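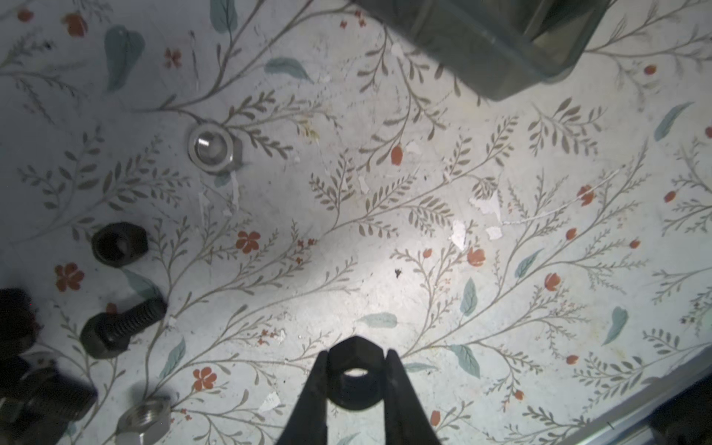 Fig. 4 – Wrist view, left or right arm. Nut held near the tips.

## 4. Setting up the Plurnov pair for the sorting job

Do this after any finger change, or if the cell has been stood idle since Friday. Allow 9 minutes, less once you've done it a few times.

1. Key to MANUAL. Speed to 8 %.
2. Wipe fingertips, dry cloth only. No solvent – it lifts the coating.
3. Home left arm, then right. Never both togther.
4. Open each gripper fully, close on nothing, read the offset. Anything over 4 counts, go to 4.2.
5. Jog each wrist over the table, check the picture is sharp at nut height.

**Caution:** hands out of the cell before step 3. The rail is a pinch point the whole way along.

### 4.1 Cables
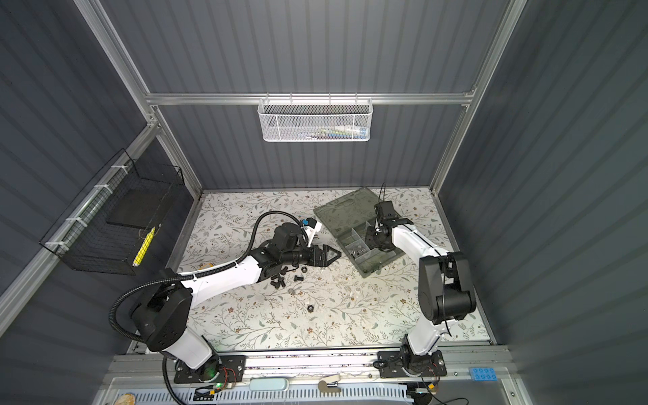
Conduit slack is the thing that goes wrong most on this cell. Too tight and the wrist faults on the far reach, too loose and it snags the elbow. Set it with the arm at full stretch, then bring it back and look at the loop – on the left arm it should go over the shoulder and stand up in a big arc above the wrist, as it does here. Check the thin cable off the right gripper as well, esp. when it's down in the box. Red and black wiring at the base plates stays coiled, don't pull it straight.

Note: base light should be on before you jog. If not, reseat the Lindholm plug and start again from step 1.

### 4.2 Box position and finger offset

1. Organiser box open, lid folded right back, flat. A half open lid will catch a finger.
2. Jog down until the tips are just above the dividers. Stop.
3. Teach one corner compartment, then the opposite one. The rest is worked out from those.
4. Run the offset routine. Save to slot 8.

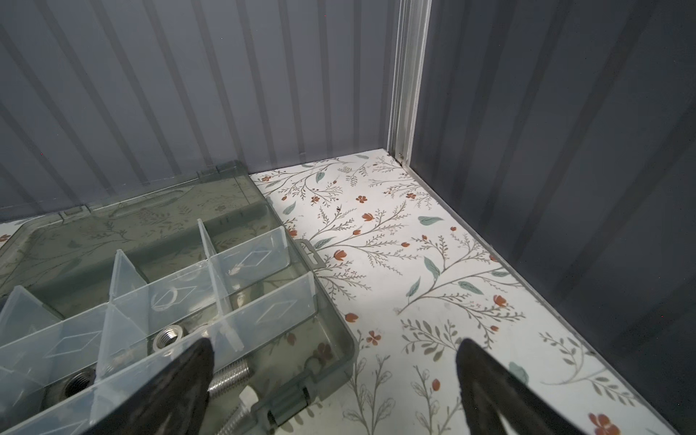

Joar Haugen asks for one more step at this point: teach the corners with the fingers open to the width you'll be using, as a narrow setting passes the check and then clips a divider on the first real drop. Agreed, added as step 3a in the next issue. Do it anyway.

### 4.3 First run

1. Key to AUTO, speed 8 %.
2. Mixed nuts and bolts on the table, between the arms. Spread them out a bit.
3. One cycle per arm, hand on the stop.
4. Both arms. If they hold off each other for more than 9 seconds, stop and redo the homing.
5. Up to 100 % only when a full cycle has gone thruogh clean.

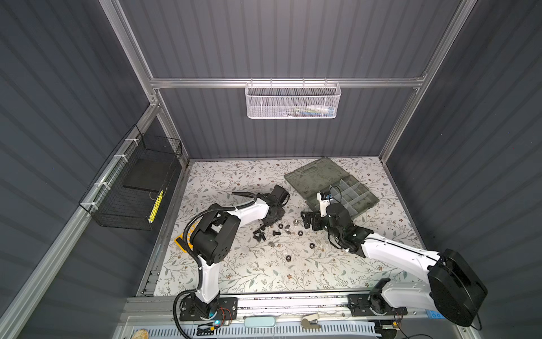 **Liette Grewal**

Black nuts on the pale cloth are easy for the cameras, silver ones less so. If silver gets missed, drop the exposure one notch before touching anything else. Brackets left near the grippers – shift them if the arm keeps going for them.

Log the offsets on the Narside sheet, both arms, old and new value. Spare fingers in the Grodon drawer.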